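Two-finger gripper (bench comparison)

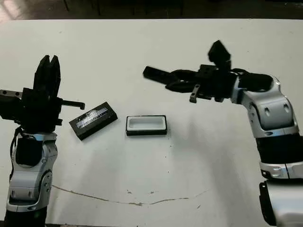 Pylyp Vakulenko

A two-finger gripper is a robot hand with a pair of opposing fingers, and it's the kind I've spent the most time swearing at (fondly!). The entry covers the two we compared at Jodwood, the Vistex and the Griltix, on a two-armed setup with a white tabletop.

Our test piece was a small black tray with a flat labelled lid. Sounds dead easy, right? Picking up the tray is fine – the rim gives you something to grab. The lid lies flat, so the fingertips have to get down to the tabletop without scraping it, and I favour the Vistex there, though Recep Yalçınkaya still argues for the Griltix.

We ran 100 tries per gripper, starting in September, with the lid turned to a new angle each time. Grey shadows from the arms bothered the camera more than the label's colour did.

See also: Doležal controller, wrist mounts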